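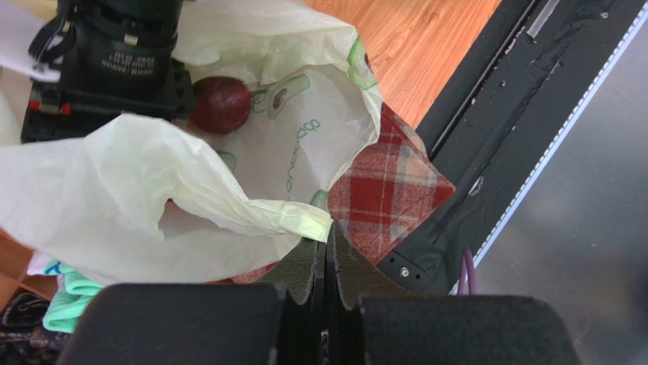
Search talks and handouts
Search

Slide 1. Good evening. Leave the title up while people find chairs. My talk is called "The Bag Is Lying to You," and it is a talk about produce bags. If you wanted the session on sourdough, it's across the hall and they have butter.

I worked the produce floor at Mercado for longer than I planned to, and I spent most of it watching people put things in bags. A bag with avocados printed all over it will be used for anything. Onions go in it. Beets go in it. Something round and dark red goes in and sits there next to a drawing of half an avocado, pit and all, and the person at the register has to decide which one to believe.

(Pause here. At Drulivari they laughed. At Plosedis they wrote it down.)

Slide 2. Ask the room: who has a drawer of bags at home? Wait for hands. Ask who has a second drawer. I once emptied mine onto the bed and got 46, and that was after I'd thrown out the ones with holes. I kept the ones with small holes.

Slide 3. The mouth of the bag. Thin plastic wants to be closed. You rub it, you blow on it, you lick a finger and regret it. The trick is to pinch one side of the rim and pull the other side away with the flat of your hand, then fold the edge back over itself like a cuff. A cuffed bag stays open long enough to get the first thing in. DEMO – use the bag from the lectern, not the good one.

First thing in should be the heaviest thing you've got. One plum in a big bag rolls straight into a corner and the rest of the plastic folds down over it. Then you're feeling around in there like you've lost an earring.

Slide 4. Closing up. Three schools: the knot, the twist, and the people who just hold it and hope. I am a twist person. Gather the neck, turn it twice, tuck it under. A knot is for someone who never plans to eat the contents. I have cut open my own knots with scissors, and on one occasion a key.

Slide 5. What goes in and what doesn't. Keep this moving, it ran long last time.
Tomatoes: carry them home in it, then take them out.
Mushrooms: paper, please.
Leafy things: fine, with a paper towel.
Avocados: on the counter, in no bag at all. I do enjoy this one.

Slide 6. The Trokex slide. They gave us 600 bags to hand out, so say thank you and mean it. Mention the table by the door. Ask people to take one each. They will take four.

Slide 7. Reuse. Turn it inside out, rinse, hang it over a bottle or a wooden spoon. A printed bag is easier to get right side out again – you look for the pictures. Don't reuse one that has had raw chicken near it. Someone always asks how near. Any near.

Slide 8. Questions. I have 30 minutes total and should be here by minute 25. If the compostable question comes up, say it depends on the bag and on the town, and point to the handout. If the sourdough people let out early, stop wherever I am and go get some butter.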